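Letters for the Long Wall

Those of you who came to the Bavuvley open evening last year will remember the bare wall at the end of the hall, and how every photograph taken in front of it came out looking like a passport picture! So this spring Callum Hulme said he would see to a proper backdrop, and he has been as good as his word -- I don't think I have ever seen anyone so happy with a pair of scissors.

The cloth is a big dark sheet that Jamie Wragg found folded up in his loft, and it has kept its creases from all those years on the shelf (an iron was offered, and may yet be accepted). We had meant to pin it, but the clips are much kinder to the fabric, and with six of them along the top it hangs quite nicely.

Then came the letters. We spent a very pleasant 60 minutes or so, with a pot of tea going, deciding which colours should sit next to which, and in the end went for soft ones in an arc for "Fast" and bigger, bolder ones underneath for "UMI", with the orange U and the yellow M doing most of the shouting.

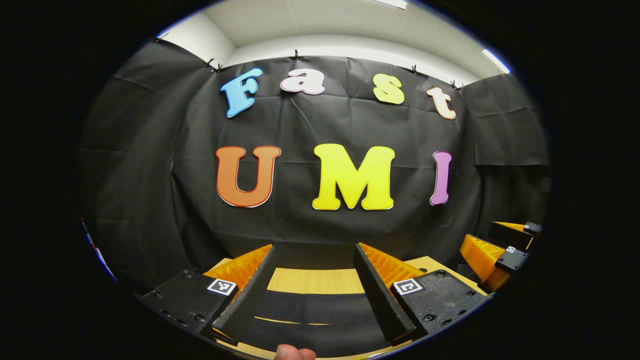

Callum has kept all the offcuts in an old biscuit tin, so if you have a little one at home who likes cutting and sticking, do ask him for a handful. We would also love to borrow a tall stepladder for the first week of May, as the one in the cupboard has a wobble that Jamie doesn't care for.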